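From: Audrey-Anne Pelletier
To: Hulme Family Practice list
Date: 28 Dec 2023
Subject: Re: Parent group for co-parents in two homes, draft outline

Hi all,

Thanks to everyone who answered Harvey's message. I have read the replies and put together a fuller outline. His original is quoted first so that people who joined the list this month can follow.

Harvey Li wrote:
> Several families at Hulme have asked for something between individual
> counseling and the full weekend program at Trerkiron. Most of them are
> separated parents with children between six and twelve who move
> between two homes. They are on speaking terms but the handoffs are
> rough and the children are showing it (stomach aches, trouble at
> school the morning after a switch, that kind of thing).
>
> I would like to run an evening group for the parents, without the
> children present, and I would like it to be practical. Homework every
> week. No long lectures on attachment. I have room for 7 parents.
>
> Questions for the list:
> 1. Should both parents from the same family attend together?
> 2. How do you handle a parent who uses the group to build a case?
> 3. What do you do about new partners?
> 4. Has anyone used the Skiner workbook with this age group?
>
> I can get the room from the end of winter. The fee would be $300 per
> parent for the series, with the usual sliding scale.
>
> Harvey

My answers are in the same order as the questions, and the session outline comes after. Please mark it up.

1. Both parents together or apart

I would not put both parents from one family in the same group. I tried it at Zadness and the evening turned into a joint session with an audience. The other parents stopped talking about their own weeks and started taking sides, even the quiet ones.

If both parents in a family want to come, offer two groups on different evenings with the same material. They do the same homework in the same week, so when one says "I'm trying the short handoff this week," the other knows what it means. Each parent also gets to talk about the other without that person in the room, and some of them badly need to do that for an evening or so before they can work on anything else.

If only one parent wants to come, take them. A fair amount changes when one person stops answering text messages at eleven at night.

2. Parents who are building a case

You will get at least one. What helped me was a written agreement, signed at intake, that says three things plainly. The group does not produce reports for court. The leader will not write a letter for either side beyond confirming attendance. Nobody takes notes on what other members say.

Read it out loud at the first meeting as well. A parent who came mainly for a letter will often drop out at that point, so keep a short waiting list. Check the wording with whoever handles your insurance, and make sure it does not promise more privacy than you can give. You still have your duty to report and the agreement has to say so.

When someone starts listing the other parent's faults with dates, I stop them and ask what the child saw or heard. I ask it the same way every time. After a few weeks the group members start asking it for me.

3. New partners

This question had the most replies and the least agreement. My own practice is to keep new partners out of the weekly group and give them one evening near the end. They have their own set of problems (what the children call them, whether they can say no to a snack, who drives) and they tend to be relieved that anyone asks.

I would hold that evening as an open session with its own sign-up, and let parents decide whether to bring someone. A parent who has been dating for two months may not want to, and should not be pushed.

4. The Skiner workbook

I have used it with this age group. The calendar pages and the feelings chart work well. The letter-writing section is too long, and the younger children lose interest before they get to the second page. I had parents do the letter as three spoken sentences at bedtime on the night before a switch: where you are sleeping tomorrow, who is picking you up, and when you will see me next. It takes a minute.

The chapter on holidays assumes the parents live in the same town. If you have families where one parent is several hours away, you will need to write your own page. I can send mine.

Session outline

The plan below is for evening meetings of an hour and a half, with a break in the middle. I have kept each topic to one skill and one piece of homework.

Session 1. Starting out

Read the agreement. Each parent describes one handoff from the past month, start to finish, in under five minutes. The leader does not comment yet. Most people begin with the argument, so ask them to go back and start with what the child was doing an hour earlier. Homework: write down the next handoff in the same way, on a single page.

Session 2. The short handoff

Keep it brief, keep it friendly, and talk about nothing that needs a decision. Practice in pairs, standing up, with one person as the parent at the door and the other as the parent at the curb. People feel silly doing this and should do it anyway. The ones who object most usually find that they cannot get through it without raising money or bedtimes. Homework: use the short handoff at the next switch and hold any decisions for a message the following day.

Session 3. Messages

Ask each parent to bring two messages they sent, with names blacked out. The group rewrites them so they contain a question, a date to answer by, and nothing else. I keep a rule that we rewrite only messages the person in the room sent. Everyone wants to bring the ones they received. Homework: wait half an hour before sending any reply that is not urgent.

Session 4. Two sets of rules

Children can live with different bedtimes in two homes. They have a harder time when one parent makes fun of the other's rules. Parents list the rules in their own home, then mark the two or three that really need to match, usually medicine, car seats and screens late at night. The rest they leave alone. Homework: propose one matching rule to the other parent, in writing, using the form from Session 3.

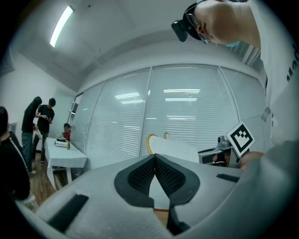 Session 5. The day after a switch

This is where the school trouble comes in. Parents map the first day back hour by hour and look for places to slow down. A common one is dinner with relatives on the first night, which can wait. Another is the long string of questions in the car. I suggest music or quiet for the first part of the ride and no questions about the other home until the child brings something up. Homework: one calm, repeated activity for the first evening, the same each time. Soup and a card game is fine.

Session 6. When a child refuses to go

Allow extra time. Separate the child who does not want to stop playing from the child who is scared, and talk through how each one looks. Anyone who describes the second kind should be seen individually that same week, and the group should hear in advance that you will do this. For the first kind, practice a calm sentence and a fixed leaving time. Homework: agree on the leaving routine and write it where the child can see it.

Session 7. Looking ahead

Each parent brings a calendar for the next season and marks the hard dates. Birthdays, school events where both parents will attend, and the first long vacation all go on it. They choose one date and plan it in detail: who arrives first, where each person sits, who takes the child home. Finish by going back to the page they wrote after the first meeting.

The open evening for new partners could fall in the week after Session 5 or after the last meeting. I have done it both ways and prefer after the last one.

Practical points

Fee. The $300 seems fair for the length of the series. I would take payment in two parts and ask for the first before Session 1. When I let people pay as they went, attendance dropped sharply in the middle.

Missed meetings. I allow two. After that I call the parent and we decide together whether to continue or wait for the next round. Sending the homework by email to someone who missed a meeting is fine, but I don't repeat the session by phone.

Arrival. If you run the two groups on the same evening, one after the other, leave a gap of at least half an hour. I once had a separated couple meet in the parking lot and it undid a month of work.

Child care. Harvey's message doesn't mention it. Parents who have the children that night will not come unless there is something for them, and the group will then be made up of whoever doesn't have the children on that night of the week. Is there a second room at Hulme? If not, a later start may help a little.

Size. Seven is a good number. With fewer than five the practice pairs get stale, and with more than eight you run out of time in the first round.

What I still need from the list

- Anyone with a handoff agreement written for grandparents who do the driving. I have two families where the parents never meet at all.
- Comments on Session 6 from people who work in schools.
- Someone willing to read the intake form for plain language. Mine has grown to four pages and it should be two.

Harvey, if you want to sit in on one of my groups at Trerkiron before you start yours, I would have to ask the members first, but they have said yes to observers in the past. Write to me off list and we can look at dates.

I will be slow to answer until after the holiday.

Audrey-Anne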